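Noticeboards: what we agreed and what happens next

Most of you will have seen that the board by the Olham Street door came down in June. It had been up since before the building was rewired, and the bottom edge had gone soft enough that pins dropped out when the door shut. The house meeting asked for it to be replaced and for the other boards to be looked at in the same go. Mizanur Sivakumar and Ans Dierckx have been round all the landings, and this item sets out what they found and how the boards will be used from now on.

What we had

There were 11 boards in the building. 6 are sound and only want clearing. 2 have been painted over at some point, which makes the surface too hard to take a pin, and those will go. The remainder can be kept if the cork is turned or patched. Ans has done one already on the second landing with an offcut from the old door board and it has held up well.

When the boards were cleared, Mizanur kept everything that was taken off them. There were 117 separate notices, including menus for two takeaways that have closed, a bus timetable with the old route numbers, and four copies of the same letter about bins. Anything with a name on it has been put in that person's pigeonhole. The rest is in a box file in the office until the end of the month, after which it goes in the recycling. If you are missing a lost cat poster, a piano for sale or the card for the man who sharpens knives, look there first.

The new boards

We looked at felt, at magnetic boards and at cork. Felt was cheaper but the sample bobbled within a week. Magnetic boards were liked by the people on the ground floor and by nobody with a pacemaker, and in any case the magnets walk off. We have gone for plain cork in a thin wooden frame. The supplier is Varkik, who also did the shelves in the bike store, and they have agreed to take back any that arrive damaged.

The frames come untreated from some suppliers and stained from others. We asked for the reddish-brown, which is near enough to the doors. The cork is the speckled sort, so old pinholes don't show much.

Before a board goes up it should lie flat indoors for two nights. Cork that has been standing on end in a cold van can bow, and once it is screwed to the wall the bow stays. The white tables in the Akanda Room are being used for this, so please don't put cups, bags or wet coats on them, and don't lean on a board to see if it gives. Groups with a booking in the room should use the folding tables under the window.
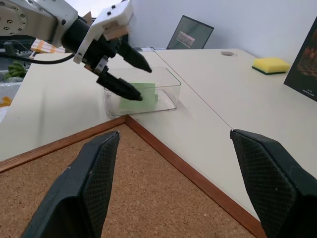 Putting them up

Arif Mollah will do the fixing on Saturday, starting at half past nine on the top floor and working down. He could do with one other person to hold the level. The wall on the Clitus side is old plaster and will need the longer plugs, so that landing may be left until the following week if the first hole crumbles. There will be drilling until lunchtime. If you work nights, let Arif know your door number and he will leave your landing until the afternoon.

The boards will be hung with the top edge level with the light switches. Several people asked for this at the meeting, as the old ones were too high to read from a wheelchair and too high for most of the children.

Using them

Anyone in the building can put up a notice and there is no need to ask. Please write the date on the back corner when you pin it. Notices come down after a month unless the event is still to come. One pin at the top is enough for a postcard, two for anything bigger. Don't use staples or sticky tape, and please don't pin into the frame, as the wood is thin and splits.

The left-hand third of the door board is for repairs, fire and water notices only. I-hsuan Poon looks after that part and has the spare pins. For the rest of it, first come, first served.

Tania Munshi has offered to type up notices in large print, and in Bengali if wanted. Leave the wording in her pigeonhole by Wednesday evening and it will normally be ready by the weekend.

The two painted boards are free to anyone who can use them. They are behind the office door. Bring your own screwdriver if you want the brackets as well.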